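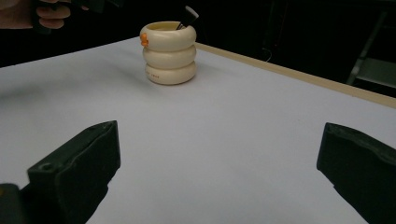 The Lenden cup in cream, with its orange decoration on the rim.

5 Apr 2024

WUDSIDE GIVES THE DESK CUP A LITTLE PADDING

Homeware maker Wudside today launches the Lenden, a cup for people whose pens, brushes and small tools have been living in a coffee mug with no handle.

The Lenden is built from three rounded rings, one on top of the other, the widest at the rim. Early testers compared it to a stack of doughnuts, a life raft and, in one case, the tester's own winter coat. Wudside has decided to take all of these as praise.

"We asked for something calm and grown-up," said Shakuntala Grewal, head of product. "The designers came back with this. I was cross until lunch, and then I asked if I could keep one."

Designer Nhung Giáp went through 53 test shapes before settling on the final cup. Most of the others are now holding pencils around the office, where they will stay until someone needs the shelf.

The first run is 3,758 cups, all in cream. More colors are planned for August, provided the team can agree on what to call the green one. Over 4 meetings have been held on the subject so far.

The Lenden is sold through Kohlhase stores and the Wudside website. Press samples are available from Selorm Aidoo in the Wudside press office, who would like them back.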